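Tramenico dispenser: drip tray clearance and ribbed glasses
Forum > Countertop machines > Setup

widik_k
The Tramenico went on the white round table in April. Two questions.
1. With my tall glasses there is 17 mm between rim and spout. Is that enough?
2. Does the grate need to come out after every use?

ogundipe
17 mm is fine. More gap means more splash on the chrome. Pull the grate at the end of the day, rinse, dry, refit.

Kylie Pryor
Disagree on the grate. Anything with sugar in it sets in the slots within 2 hours. I rinse mine after each session and wipe the base with a dry microfiber. A damp cloth leaves streaks on a polished finish.

ogundipe
Depends on what you pour. Plain coffee doesn't set like that. Daily is enough.

wostosum
The glass matters more than the gap. Smooth ones slide on a wet grate. I switched to glasses with vertical ribs and they are easier to hold — harder to clean, though. Use a soft brush along the ribs.

widik_k
Posting the setup, polished tray with the dark cylinder above it. Centered is where I want the glass.

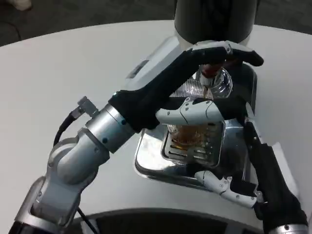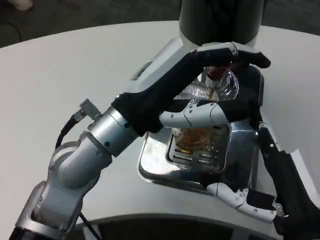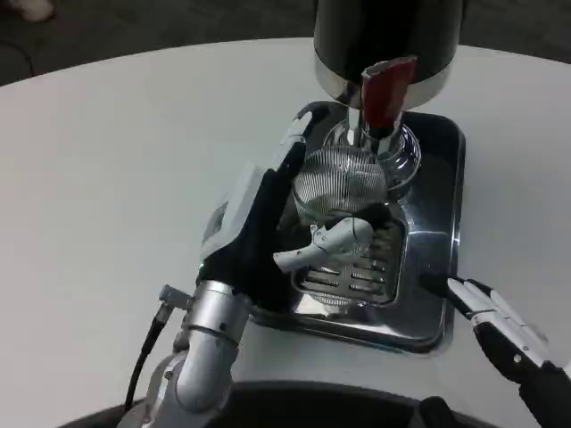 Re: drip tray clearance and ribbed glasses

Kylie Pryor
Position looks OK to me. I would still rinse that grate more than once a day.

ogundipe
Leave the clearance alone. If it splashes, try a taller glass before you shim the tray — shims make it rock.

widik_k
No shims, then. Will try the brush on the ribs and rinse after 2 pours for now.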